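Call for participants: reading and writing circle for new neighbors

The Tosness Language House is looking for adults who want to improve their everyday writing in English. The new group starts in November and it meets in the evening, from 6 p.m., on the second floor. We have place for 55 people in total, divided in small tables by level.

You do not need any certificate. It is enough that you can read a short letter and answer a simple question about it. Many of our participants came to the country as adults and learned the language at work, like the teachers also did.

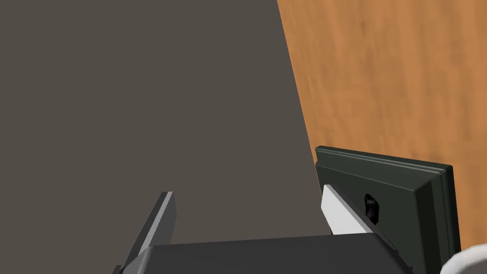

What we will do

We read short texts: letters, recipes, notices from the school or the landlord. After the break every person writes one page. The first text this year is a farmer's letter from 1786, put into modern words by Anong Wannasri, and it is mostly complaints about the weather and the price of salt. In the later weeks you can bring your own letters, also the difficult ones from the office. 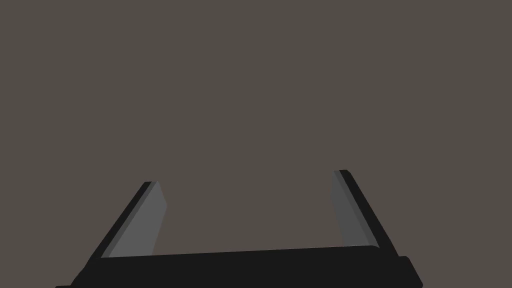
Participation is free. We ask only that you come regularly, and that you write a message to Thitima Suwannarat if you must miss an evening. Two absences are no problem – after this we may offer your chair to the next person on the list. Paper and dictionaries are in the house, but please bring your own pen and reading glasses.

Who can apply

Adults from 18 years, with any first language. Parents may bring a child who can sit quietly with a book.
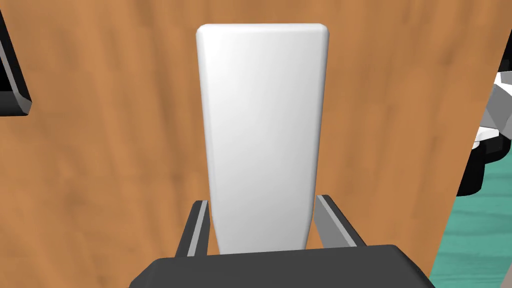

To apply, send some lines about yourself to Oranuch Luangrath at the Language House, or leave a letter at the front desk. Please write which evenings are possible for you and if you need the elevator. We do not correct the mistakes in your application – we use it only for finding the right table for you.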